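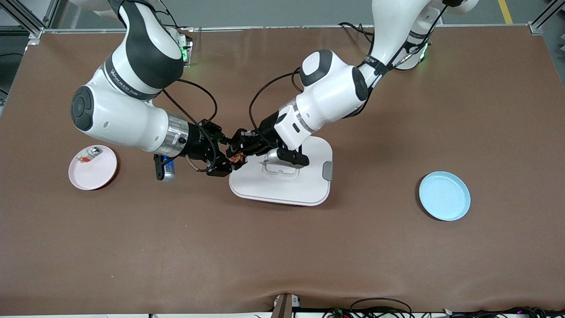

Two-arm cells sold for food handling tend to be judged on speed. Kanyarat Sriwong, who runs applications testing at Jindix, prefers to start with the handover.

"One arm holds something soft, the other arm takes it, and for a moment both of them are gripping," she said. "If your timing or your force is off, that is when you find out. A pick from a tray will forgive a lot. A handover will not."

Jindix began offering its two-arm package, sold under the name Sombatkul, in September. The package covers a pair of arms with parallel grippers, an aluminum frame, a work table, wiring, control software and a block of setup time. The buyer supplies the product, the trays and the floor space. Sriwong and her colleague Mayuree Klinhom, who writes the motion software, spoke on 27 Oct 2022 about what the package does and where it falls short.

The test bench uses ordinary items: a white tray with a handle, a pink plate, a light blue plate, and small brown pieces that behave like snack food. The grippers have black parallel fingers, and in a handover the tips come almost together over the tray. Klinhom said the small gap is deliberate.

"With a larger item you can keep the hands apart and give each one its own end," she said. "With a small crumpled piece there are no ends. Both sets of fingers want the same place. So the planner has to let the tips get much closer than a standard collision margin allows, and only there, and only at low speed."

The margin is set per task. Everywhere else on the table the software keeps the arms at the normal separation. Inside a handover zone, which the operator places by hand during setup, the limit shrinks and the speed is capped. Klinhom would not give the distance, saying it depends on the fingers fitted and on how recently the arms have been calibrated.

Release order was harder to get right than position. An early version opened the giving gripper as soon as the receiving gripper reported contact, and pieces fell. The current version waits for the receiving fingers to reach a stable width, opens the giving fingers by a small step, checks the width again, and then opens fully.

"It costs time," Klinhom said. "Customers see the pause and ask us to remove it. We can shorten it. We do not remove it."

Asked why a bench with plates in easy reach of both arms needs a handover at all, Sriwong agreed that in many layouts it does not.

"If one arm can do the whole move, use one arm," she said. "We tell people that before they buy. The handover earns its place when the item has to be turned over, or when the destination is on the far side and you do not want one arm crossing in front of the other."

The acceptance test supplied with the package consists of 438 transfers. Each one begins with a pick, includes one handover, and ends with the piece on a plate. The buyer runs it on site with the buyer's own product, and Jindix staff attend. A dropped piece counts as a failure, and so does a piece that reaches the plate visibly broken. A piece that lands on the wrong part of the plate is logged but does not count. The contract allows 5 failures. Above that, Jindix returns to adjust the cell at its own cost, and the test starts again from the first transfer.

Lamai Inthanon manages packing at Nosus, a snack maker that has had the package on trial. She described the first acceptance run as a clear failure and the second as a pass.

"The first day, it crushed things," she said. "Our product is not the same from one batch to the next. They had set the force on a fresh batch and then we gave it one that had been sitting. They should have asked for both."

Sriwong did not dispute the account. Setup now includes samples from at least two batches, she said, and the force limit is taken from the weaker one. The result is a lighter grip for every piece, and heavier pieces are more likely to slip during fast moves. For those, the cell has to slow down.

Inthanon's other complaint concerned the table. The surface under test at Nosus was covered with a loose sheet, which wrinkled as trays were pushed across it. A plate sitting on a fold is slightly tilted, and placements drifted. Her staff now pull the sheet flat at the start of each shift. Sriwong said a fixed surface can be ordered, but it is not in the base price.

Cables are a further limit. They run outside the arms and hang in loops near the wrists, which makes them simple to replace and easy to catch on tall items. Klinhom's software models each loop as a solid volume and keeps it clear of anything on the table. The model is conservative, and it rules out some poses that would be safe in practice. Containers with high walls are a poor fit for this reason.

Training an operator takes 3 days. Waraporn Phuthong, a line technician at Nosus, completed the course and said the handover zone took up most of the last day.

"Placing it is quick," she said. "Knowing when you placed it badly is the slow part. The cell still runs. You just get more retries in the log, and you have to go and read the log."

The log records finger width, retry count and arm position for each transfer. It exports as a plain table. It does not store the reason for a retry, and Phuthong has asked for that. Klinhom said it is planned for the next software release, along with a separate force setting for each arm. At present one value applies to both.

Nosus has not decided whether to keep the cell after the trial. Inthanon said the decision will rest on how the lighter grip setting holds up on the older batches, and that she expects to run the acceptance test once more before signing.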